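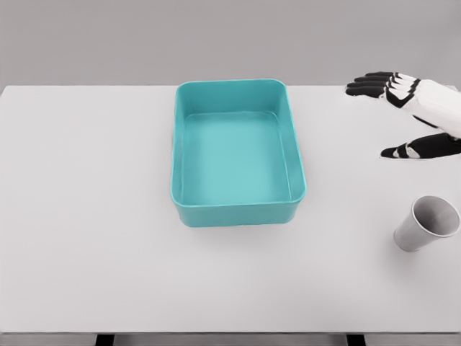 Cup and bin, simulator view. The hand is open and the bin is empty.

Gallery: teaching by remote control at Andley
5 Jul 2020

The Uvum project says a person in a glove can show a robot hand a job and the robot will pick it up from there. I have my doubts. Our operators recorded 218 runs of this one, cup into bin, all in simulation, and the plan asks for 2,000. That is a lot of showing for a cup. A simulated table is also a very forgiving place to learn, and I'd like to see the same job on a real bench before anyone calls it taught. The bench trials are down for November.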